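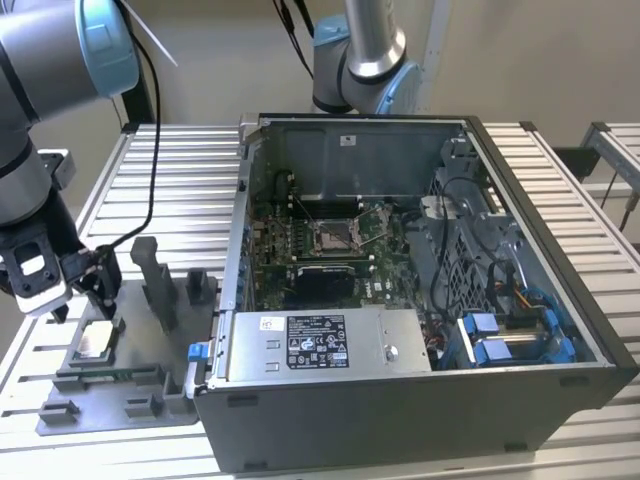
Fig. 1. Desktop case on its side, panel off. CPU socket open and empty, power supply across the lower part.

Unit 5: Installing the processor

Bench work is 90 minutes, Thursday group in the Drumard lab. Read the Vellis sheet on static first.

Find the socket near the middle of the motherboard. The lever and metal frame must be up before the chip goes in. Match the corner marks and lower the chip straight down – no pressure. Close the frame, then the lever.

Keep the drive cage cables clear of the socket. Memory is covered in Unit 6.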